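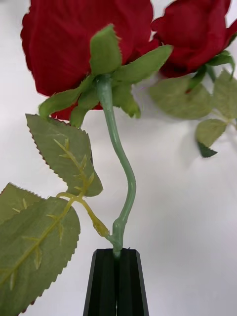
Artificial red rose with fabric petals and a pale green stem

About Us

Balogun Floral Supply provides artificial flowers and foliage to hotels, theaters, event planners, and retail display teams. The company is based in Bevthorpe, where its showroom, stockroom, and finishing workshop share one building. A second stockroom in Rasstead opened in February and holds seasonal lines.

The current catalog lists 440 items. Roses remain the largest group and are offered as single stems, sprays, and ready-made arrangements. The Tolik range covers long-stemmed roses in red, ivory, and blush, each supplied with sepals and a molded stem. Customers may order by the stem or by the carton of 200.

Flowers arrive at the workshop packed flat. Staff open the petals by hand, set the angle of each bloom, and check the joint between flower and stem before the order is packed. Stems can be trimmed to a stated length on request. Orders for stage and window use are often adjusted further – a bloom seen mainly from below, for example, needs a fuller underside and well-spread sepals.

The workshop is directed by Szu-yu Chiu, who also oversees color matching and the sample library. The library contains 651 stems and is open to trade customers by appointment. Up to 2 samples may be borrowed at a time.

The company also offers cleaning and repair for arrangements purchased from its catalog. Requests should be made in writing to the Bevthorpe office, with the original order number.

Page last reviewed 29/01/2018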